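February, bench 2, afternoon

Spill on the Pokus cell, third one this month, and this time it got into the wrist connector, so I'm writing it up properly. Nobody hurt. The arm is powered down and tagged. Please don't clear the tag until the checks at the bottom are signed off.

Setup was the same as for the last block of runs. Skasura controller, two-finger gripper with the flat pads, liquid fill to the tape line. The task is pick up by the handle, lift, carry across to the tray, set down. Force limit was on the new profile that came over from the Trurus bench. Grip setpoint unchanged.

Run counter stood at 1,308 when it tripped. The first 11 runs after lunch were clean. On the twelfth the arm closed, lifted, got partway across and the mug rolled in the fingers. It didn't drop. It tipped far enough to pour out over the gripper body and down into the gap behind the finger mounts. The controller kept going for the rest of the carry and tried to do a normal set-down with a mug that was nearly on its side. I hit the stop at that point. The log shows no slip flag at all.

Then on power-up after wiping down, the right finger encoder read garbage for a few seconds and went silent. Fault 100 on the Skasura, which the manual calls "peripheral timeout" and nothing more.

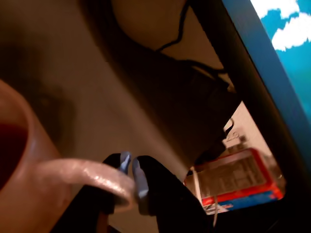

Slip detection is where I started, since the encoder fault looks like a consequence of the spill. The detector watches for a change in finger gap while the grip is supposed to be steady. If the object slides out, the gap closes and you get a flag. If it rotates between the pads the gap barely moves, and that is what we had. The grip is on the handle only, out near the tips of the fingers, with the whole weight of the mug and the dark red liquid hanging off to one side. Two facing pads on a smooth, glossy, rounded handle give close to nothing against rotation. We were relying on friction at a small patch and the patch gave up.

Went back through the recorded wrist torque for the bad run. There is a clear step in the roll axis when the mug lets go, well before anything spilled by the timing. The signal was there and we don't use it. The controller only checks wrist torque against the collision limit, and the step is far below that.

Compared with the old force profile as well. The Trurus profile ramps to the setpoint and then backs off slightly during the carry, to save the pads. It was tuned on their blocks, which are gripped through the center and don't care. I should have looked at that before loading it. With the old profile the hold is flat the whole way.

Tried to reproduce it with the spare gripper and plain water, tray underneath, connector bagged. New profile: rolled on the fourth try. Old profile: no roll, but I stopped early because the tray was in use, so don't read much into that. Water at half the fill line and new profile: no roll either.

Damage so far:

- Right finger encoder dead. Connector pins sticky, one discolored. Cleaned with alcohol and left open to dry.
- Left finger reads fine on the bench supply.
- Pads look OK. Swapping them anyway, they are near the 2,000 cycle mark if you add last month's runs.
- Wrist cable checked end to end, good.

The seal around the finger mounts is the part I don't like. The Ocampo adapter plate has a slot on the underside which lines up with the connector if you mount it the way we did. Turning the plate around puts the slot on the far side, but then the cable is short. Ordered a longer one. Until it arrives, no open liquids over that gripper, dry beads only.

Changes made today:

1. Old force profile restored on the Pokus cell. The new one is renamed so it can't be picked by accident.
2. Added a roll torque check during carry. Threshold is a guess from one bad run and needs proper numbers.
3. On a trip the arm now holds still and waits. It used to continue to set-down.
4. Fill line lowered for when we go back to liquid.

Number 3 needs a second pair of eyes. Holding still with a tilted mug is better than swinging it across the bench, but it also means someone has to reach in and take it. The procedure for that is full stop first, then hands. I put it on the card by the stop button.

Still open: why fault 100 doesn't halt motion. I could jog the arm with one finger encoder silent, slowly, and it let me. That should not be possible and it bothers me more than the spill. Sent the log to Skasura with the question.

Before the tag comes off - new encoder fitted and reading, plate turned around, dry run with beads, stop tested from both sides of the bench.

Connector still open at 6 pm. Left it under the fan overnight.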